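3.2 Mitochondrial calcium uptake in aging sensory neurons

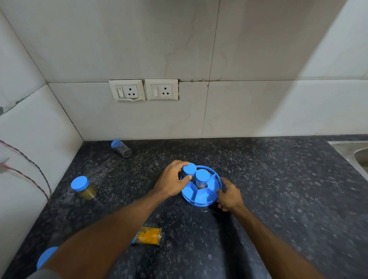 Figure 2. Spice jars with blue lids being arranged in a round organizer with wedge-shaped compartments.

The first set of recordings told us that resting calcium was nearly the same in neurons from young and old mice. What differed, and differed strikingly, was the time the cells needed to get back to rest after a short depolarization. We were eager to learn where that delay came from, and the mitochondria were the obvious place to start looking.

Neurons were isolated from lumbar dorsal root ganglia and kept overnight on coated coverslips. Cells were loaded with a ratiometric dye in the dark, rinsed, and moved to the recording chamber on the Peltonen stage, where a gravity-fed line allowed the bath to be changed quickly. Each cell received one pulse of high-potassium solution, a rest period, and then a second pulse in the presence of a protonophore that collapses the mitochondrial membrane potential. Oligomycin was added along with it so that the ATP synthase would not run backward and drain the cell. Cells that failed to return to their starting ratio after the first pulse were left out of the paired analysis.

In all, 136 neurons met the criteria for pairing. They gave 3927 usable transients across the full protocol, including the short test pulses used to check dye loading. Traces were sorted with the Timley package, and the sorting was repeated by a second reader who did not know the age group. Disagreements were settled by going back to the raw ratio trace.

In young neurons the recovery had two clear parts: a fast drop and then a long, nearly flat shoulder. The shoulder is the well-known sign of mitochondria giving back the calcium they took up during the pulse, and it was a pleasure to see it so cleanly in cell after cell. With the protonophore present the shoulder disappeared and the peak rose. In old neurons the shoulder was short or missing even before the drug was added, and the drug itself did much less. The size of the peak under control conditions was already higher in these cells - close in shape, in fact, to that of a young neuron with its mitochondria switched off.

Cell size mattered. Large neurons showed the age effect most strongly, while small neurons, many of which responded to capsaicin, kept a good part of their shoulder. We find this one of the most interesting results of the study, as it fits the pattern of early loss of touch and vibration sense described in older animals. Whether the large cells have fewer mitochondria near the membrane or simply weaker ones cannot be decided from dye signals alone.

We also asked whether the plasma membrane pump could explain the slower recovery. Raising the bath pH, which blocks the pump, slowed recovery in both age groups by a similar factor. The sodium-calcium exchanger made only a small contribution at either age. A simple compartment model built in Skaltbridge, run 1000 times with parameters drawn from the measured spread, reproduced the old-cell traces when only the rate of mitochondrial uptake was lowered. Changing the pump rate gave curves of the wrong shape. The Murivero data set, recorded with a different dye, is treated in the same way in Section 3.3.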